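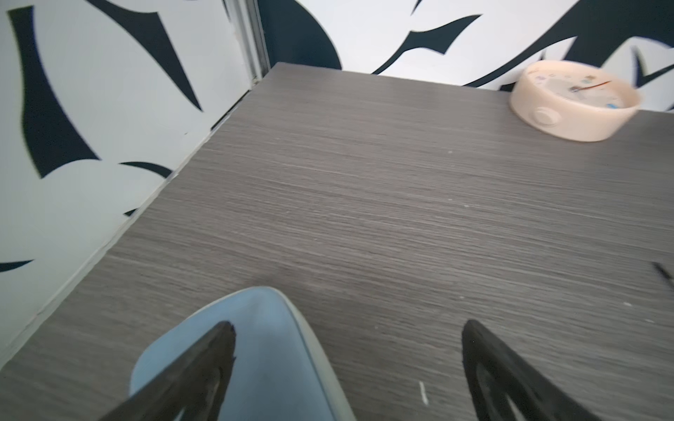
How to Fit a Desktop Snugly Into a Papered Corner

If you have a corner in your house that collects shoes and mail and not much else, it may be just the right size for a built-in desktop. I put one in our back bedroom over a long weekend in September, and I liked it so much that I did a second one in the hallway before the leaves were down. These are my notes from both, including the parts I had to do over.

The look I was after was a plain gray wood-grain top against a wallpaper with plenty going on in it. Navy on white is a forgiving choice with gray. The paper does the talking and the top stays calm, and you don't have to fuss much about what sits on it. My paper was the Brovarness pattern from Ovden, bought in the sale, and the top was a ready-made one from Clorport. Any sturdy top will do, though, and any paper you can stand to look at on a Wednesday morning before coffee.

What you'll need

A desktop, a little longer than you think
Wallpaper and the paste that goes with it
A metal corner trim strip
A level, a tape measure and a pencil
A sharp knife with new blades (buy extra!)
Wall battens and screws, plus anchors suited to your wall
Clear or white caulk
A hand plane or sanding block

Start with the paper

Paper first, top second. I did it the other way around in the bedroom and spent an evening on my knees trying to tuck damp paper behind an edge that had no intention of letting it in. Run your paper well down past where the desk will be, so that a wobbly cut never shows.

Large sweeping patterns are hard to match around an inside corner, and I'd encourage you to make peace with that early. Hardly any corner is truly straight. Bring the first strip around by a finger's width, hang the next strip plumb so it overlaps, and accept that a leaf may lose its tip. Once the trim goes on, your eye stops hunting for the join.

Let everything dry overnight before you go near it with a drill.

Add the corner trim

Cut the strip so it will stop right at the desktop. Mark your finished desk height on the wall first, hold the strip up to it and score it there. I used a narrow silvery one by Beaulieu and glued it with a thin wavy line of adhesive, pressed it in with a dry cloth, and taped it across in several places while it set. Wipe off any squeeze-out right away, as it leaves a shine on matte paper that you will notice every single day afterward.

Measure the corner, then measure it again

My bedroom top is 900 millimeters long, and I had measured the back wall only at the skirting. At desk height it was tighter, of course. Take your measurements where the top will really sit, front and back, and write all of them down.

To find out how square your corner is, cut a piece of cardboard with one good factory corner and slide it in. Wherever you see daylight, that's where your top needs shaping. Set the cardboard tight to the longer wall and trace the shorter one onto it with a pencil held flat against the paper. Now you have a template, and you can shave the top a little at a time until it slides home.

Put up the battens

Mine are 38 millimeters thick, fixed along both walls, with the end of each one stopping 200 millimeters short of the front edge so you can't see it from the doorway. Use the level on every piece. Then lay it across the corner from one batten to the other, since two level battens can still sit at different heights (ask me how I know).

A longer top, or one you plan to lean on, will want a leg or bracket at the open corner as well.

Set the top and seal it

Lower the top in at a slight angle, back edge first, with a helper if you can find one. Screw up through the battens from underneath and check twice that your screws are shorter than the two thicknesses together.

Finish with a very fine bead of caulk where the top meets each wall. Run masking tape along the paper and along the desk, smooth the bead with a damp finger, and pull the tape while it's still soft. On strongly patterned paper, try a few inches of your tape on an offcut first to see if it lifts the print.

Give the caulk a full day before you push anything up against it. I keep a lamp on the hallway one and a dish for keys, and the bedroom one still needs a decent chair.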